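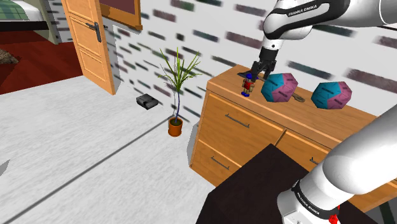
pinepitch replied:
I'd leave the wax alone for a dresser top. I used Frota on mine and it looked great until the first glass of water. Go with a wipe-on poly and be done with it.

oldhinge wrote:
What kind of poly? Oil or water? The original poster said the piece is going in a kid's room and they want it back in use soon. Oil takes forever to stop smelling in cold weather.

pinepitch wrote:
Oil. Put it in the garage for a week.

tansy_r wrote:
Original poster here. No garage, I'm in an apartment in Lendcombe. I can open two windows and that's it. The top is 33 inches wide if that matters for how much to buy. I already sanded it to bare wood and wiped it down. There's one dark ring I couldn't get out and I don't want to sand any deeper.

oldhinge wrote:
Then water based. A half pint will do that top with plenty left over. For the ring, try oxalic acid if it's black. If it's white you wouldn't still see it after sanding. Wear gloves and rinse it well, and let it dry overnight before you put anything on.

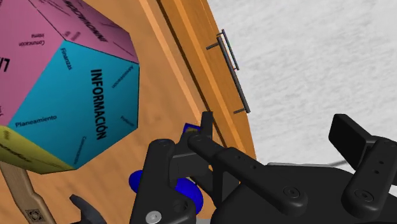
gritcount wrote:
I disagree with both of you on the poly. Poly on a dresser top is fine until it gets scratched, and then you have to sand the entire surface to fix it. Wax or hardwax oil you can touch up in one spot. My daughter's dresser has had wax on it for 18 months and I have redone one corner.

pinepitch wrote:
And what does she keep on it?

gritcount wrote:
Books, a lamp, a fish bowl. There's a tray under the fish bowl.

pinepitch wrote:
So the tray is the finish.

gritcount wrote:
Same as a coaster on your poly. People who say poly doesn't mark have never left a hot curling iron on it.

tansy_r wrote:
Does the wax need to be buffed by hand? I don't own a buffer.

gritcount wrote:
By hand is fine. Thin coat, wait 45 minutes, then rub it with an old T-shirt. The can says less but it was still tacky when I went by the can. Second coat the next day. If it streaks you put too much on.

mod_larch wrote:
Moved this from General to Finishing. Please remember that rags with oil finish on them need to be laid flat outside or put in a can of water, not balled up in the trash. Applies to oil poly and hardwax oil both.

oldhinge wrote:
Good point. One more reason I'd go water based in an apartment.

shimstock wrote:
Has anyone tried shellac under the water based? I get raised grain every time if I skip it, even after wetting the wood and sanding it back. It has to be dewaxed shellac or the top coat won't stick.

oldhinge wrote:
Yes, works well. It also warms up the color. Water based by itself can look a little gray on some woods.

tansy_r wrote:
OK, I'm going with shellac and then water based poly. The ring is black so I'll try the acid on Wednesday when I'm off. Do I need to do the drawer fronts too or can I stop at the edge of the top?

pinepitch wrote:
If the fronts still have the old finish on them, stop at the edge. Tape it.

gritcount wrote:
Tape, but pull it before the last coat is hard.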